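Subject: Re: [Usier] thin frames, copper finish, splayed temple
Date: January 2018
List: Usier spectacle repair list

> I have a thin metal pair in a copper finish. One temple opens
> wider than the other and the front no longer sits level on the
> table. Do I bend at the hinge or at the end piece? The
> Trellance sheet says to start at the bridge, which looks wrong
> to me.

The Trellance sheet is right about the order. If the bridge has a twist in it, both temples will look out of true however well the hinges are set, and any correction made at the end piece has to be undone later.

Turn the pair edge-on and look along the rims. They should line up, allowing for the face curve. If one rim leans, hold the bridge in padded pliers and correct in small steps – 3 or 4, checking after each. Take the lenses out first if they are glass.

Only then look at the temples. Close both, left one first, and see whether they lie parallel. Bend at the end piece, never across the hinge barrel. The old Engebretsen hinges in particular will open up and not close again.

For the finish, 600 grit is too coarse on any lacquered frame. Use a cloth.

A thin reddish-brown pair seen nearly edge-on, which is the view to work from:
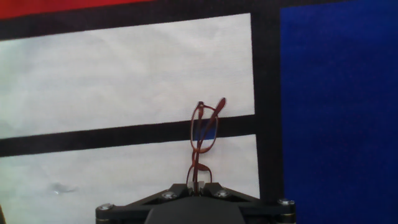

Thin frame, near edge-on. Upper rim shows as a long oval, one temple angled up to the right.

Against a patterned cloth the rim line is harder to judge. I use plain grey felt for the check itself.

The Zeltholm parts list still has the screws, by the way – see the November post.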